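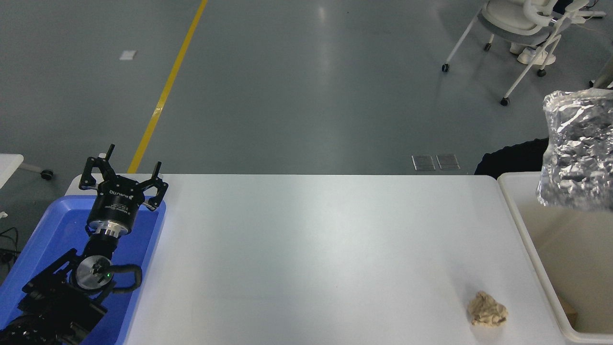 A long white table with a sheet of tan paper crumpled into a ball, Dromside.

Visit to the Dromside paper works

Members of the Plemen Packaging Society visited the Dromside works on a Friday in April. The party was received at the gatehouse by Ermanno Testa, who had arranged the programme with the production office.

The morning was given to the pulping hall and the older of the two paper machines, which makes wrapping grades between 100 and 125 grams per square metre. The noise made questions difficult, and these were held over until lunch. Members then saw the finishing room, where sheets are packed in reams of 500.

The afternoon talk concerned recovered fibre. Dromside takes sorted waste from Koech and Breraris, and the quality of the second supply has varied over the winter. Mr Testa spoke frankly about the cost of rejected bales — a point taken up by several members.

The society thanks the works for its hospitality. Copies of the talk may be had from the Plemen office, Room 9, during opening hours.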